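Section 4: Setting up the sorting table

I do this part standing up, with coffee, before anything gets unpacked. If you skipped Section 3 (the box labels), go back and do it now, please. I'll wait!

1. Clear the big table completely and wipe it down. A dry cloth is fine unless somebody had lunch there.

2. If your tabletop has a seam across it, run clear tape along the gaps. I once lost two of the small Bedov picture cards down ours, and fishing them out with a ruler ate up most of a morning.

3. Put the books down first. Stack them flat, biggest at the bottom, and leave the plastic covers on even if they've gone creased and shiny.

4. Spread everything else over the middle and far side of the table so the near edge stays free for your elbows and the list.

5. Anything that comes wrapped in plastic film stays wrapped until you've written it down. Wrinkly film hides lettering, so turn the thing toward the window and read what you can.

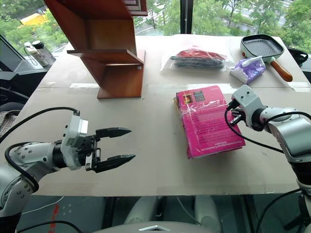
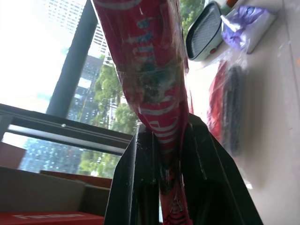

6. Work from the list, one line at a time. Ours runs to 2,773 lines (yes, really, the Mansour boxes alone took up most of October), so nobody expects you to finish in a day. I stop after 18 and go for a walk.

7. When a line is done, tick it and move the item to its shelf. Books go to shelf 11, flat again, same order.

Note: If a title is covered up or you can't make it out, write "unread" and carry on. Treasa Moynihan goes through the unreads at the end of the week and she'd much rather have a blank than a guess.

Caution: Don't peel old tape off a book cover! It takes the color with it. I learned that on a very nice atlas from the Notwood house and I'm still sorry.

Caution: Long, thin things roll. Lay them against the book stack or stand them in something heavy.

Once the table is bare again, go on to Section 5, where we argue with the label printer.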